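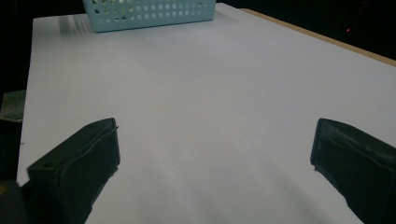 Figure 5. White tabletop with the aqua basket at the far end, gripper open.

5. Setting up the sorting table

This section covers the start-of-shift routine for a Flevano cell at the Hepburn returns depot. Read it even if you sorted returns by hand for years. Especially then, as you will have opinions about where the basket goes, and the Flevano has its own.

Before you start

You need a wiped table, one basket with a perforated front, and the hand-held gripper from the charging shelf. Teaching a new item takes five passes with the gripper. The cell copies what you do, including the sighing pause over items you dislike, so try to keep a steady pace.

5.1 Laying out the table

1. Clear everything off the white surface. This includes coffee, tape guns and the clipboard that the Flevano was bought to replace.
2. Set the basket flat at the far end, long side facing you.
3. Press TABLE CHECK on the Skulov panel and wait for the tone.
4. If the panel shows code 658, the basket is crooked. Straighten it and press TABLE CHECK again.

Note: Code 658 also appears when the basket is perfectly straight. Lift it, put it back in the same place and look confident.

5.2 Teaching a new item

1. Select TEACH and scan the item label.
2. Place the item in the middle of the table.
3. Hold the gripper with both fingers open and the tips level with each other.
4. Close on the item, carry it to the basket and let go above the rim. Do not throw. The cell learns throwing very quickly.
5. Return to the start position and repeat until the panel reads 5 OF 5.

Caution: Keep your free hand off the table during a pass. A pass with a stray hand in it is rejected and has to be done over.

5.3 Handing over to the cell

1. Hang up the gripper and step behind the yellow line.
2. Press RUN.
3. Stay for the first ten items, then sign the Laramau log.

The cell stops by itself at 900 items and asks for a person. Under the old system the person also stopped at 900 items, but had to ask for a chair.

What has changed on your shift

Lifting and dropping now belong to the cell. Teaching, clearing jams and deciding whether a returned kettle is "like new" remain with you. Sorters are listed on the rota as cell leads from April. The pay grade for cell leads is covered in the staff handbook, in a section still marked DRAFT.

Breaks are unchanged. The Flevano does not take one, and you are not expected to keep it company.

For jams and dropped items, go to section 6.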